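Mosstead opens its repair library this summer, and everyone is invited

19th July

Mosstead is getting a repair library! From the first week of the school holidays, people living in the town and the villages nearby will be able to borrow tools, book a bench and get help mending the things they would rather keep, from toasters and table lamps to wobbly chairs and winter coats.

The library takes over the old ticket hall on Fraser Street, which has stood shut for 13 years. The roof was made sound in May, the big front windows have been reglazed, and the original counter has been kept as the lending desk. Five benches run along the back wall, one of them set low for children and for anyone who likes to work sitting down.

More than 2,000 items are already on the shelves, nearly all of them given by local households. There are sash clamps, soldering irons, sewing machines, a lovely old treadle lathe and an entire cupboard of odd buttons (please do come and rummage). Borrowing is free for the first 3 days, and a small weekly charge applies after that.

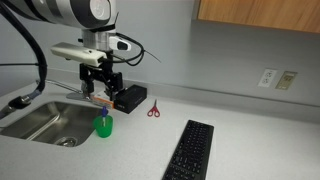 Karine Cormier said she had been driving a broken food mixer around in the boot of her car since Easter, and that she would be first through the door with it. "I just want someone to show me how to do it myself," she said. "Then I can do my mum's as well."

Evening classes begin in the second week, with plug wiring, darning and bicycle brakes to start. A clock course led by Laurier Sandhu follows in the autumn, and places on that one are going quickly. Classes are open to complete beginners, and all the materials are included.

The opening has been supported by Zondska, who fitted the lighting, and by Koltum, who supplied the shelving.

Opening hours are Tuesday to Saturday, 10am to 6pm, with a late evening on Thursdays. There is step-free entry from the car park side. To join, bring proof of address to the lending desk. Under-16s can join with a parent or carer.

Offers of hand tools in working order are still very welcome, and can be left at the desk during opening hours.

Ends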